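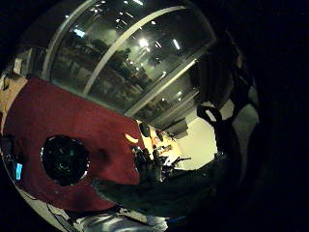
20 Jun 2024, stick bench, back room at Gusbridge

Long day, and a good one mostly, so I'm writing it up before I go home and forget which stick was which. The skate sharpening took up the whole morning as usual (summer league has its playoffs coming and everyone remembers their edges at the same moment), so I didn't get to the blade repairs until after lunch.

Sticks first. The Urkia shafts that Sibusiso Dlamini brought over from the rink all have the same trouble, a soft heel. You press the blade flat on the bench, lean on it with your thumb, and you feel a little give right where the hosel comes in. I did the tap test up and down with the brass rod and the dull spot runs further up the shaft than I would have liked. Kamil Ondrejka thinks it's players leaning on them for slap shots in practice, and he may be right, but I've also seen it on a stick belonging to a kid who hasn't taken a slap shot in his life, bless him. My own money is on the glue step. I opened one up and the foam inside had pulled away from the wall on the toe side, clean as you like, with hardly any resin on it.

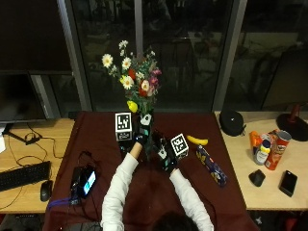 So I mixed a small batch of the slow epoxy and injected it through two holes, one low on the heel and one a thumb's width above it, then wrapped the whole area with peel ply and shrink tape. Please, whoever is in tomorrow, leave the clamps alone until the afternoon. I know they look ready. They looked ready last time too, and Marthinus Nel had the tape off by breakfast and we had to sand the lot and start over. (He has been very decent about it and bought the doughnuts.)

Flex rig: I put 3000 cycles on the Varnari stick that we repaired with the older method, and it held. There's a faint white line in the clear coat at the bottom of the wrap, which I've circled in silver marker so we can see if it grows. Stiffness at the end read 13 percent down from where it began, which is more than I want to hand back to a player, even if it didn't break. A defenseman would feel that on the first pass. I'd like another run with the carbon sleeve cut longer, and with the weave turned so it isn't fighting the bend. The counter on the rig sticks when it rolls over to 200, by the way, so go by the laptop.

Goalie gear. Sizwe Magagula came by for his blocker, tried it on, and spent a happy while telling me about the September tryouts and how the Tshabalala club is short a backup. The new palm fits him nicely but the thumb seam still rubs. I took it back in and will restitch with the flat needle. Number 26 on the tag rack, red string.

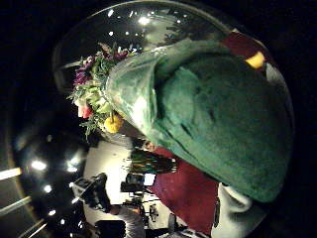 The holder on the sharpener has drifted again and was cutting the inside edge high. I caught it with the edge checker on the third pair and went back and redid the first two, so nothing left the shop uneven, but do check it every time you dress the wheel. A quarter turn on the height knob brought it level. Florêncio Magalhães has a spare holder in his van and said he'd drop it off if he remembers, so somebody might give him a friendly nudge.

Still to do:
Order shrink tape, the wide kind, we're on the last roll
Second flex run on the Varnari with the longer sleeve
Cut open one more Urkia heel, preferably one that's never been used
Sizwe's thumb seam
Ask Sibusiso whether the rink wants the shafts back with or without grip tape

Epoxy cups are in the tray by the sink, left to harden. Fan's on low.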